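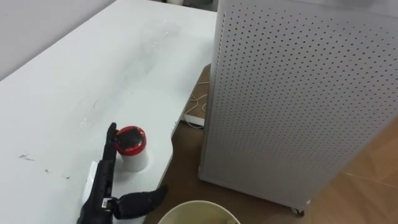

Last updated: February

I've had the Woncombe desk lamp for two months now and I'm a bit in love with it! The arm stays where you put it (my old Rieger sagged by bedtime), and the warm setting is lovely for reading. The dimmer is fiddly, though, and the cord is way too short, so mine lives on an extension. Would I buy it again? Yep, in the green.

Comments

Kaisu Niskanen: Does the switch click loudly? My baby sleeps in there.

Thitima Siriwan: Mine does, a little.

Mihret Chala: Got mine Friday, same cord gripe.

We use cookies to remember your settings. Accept / Manage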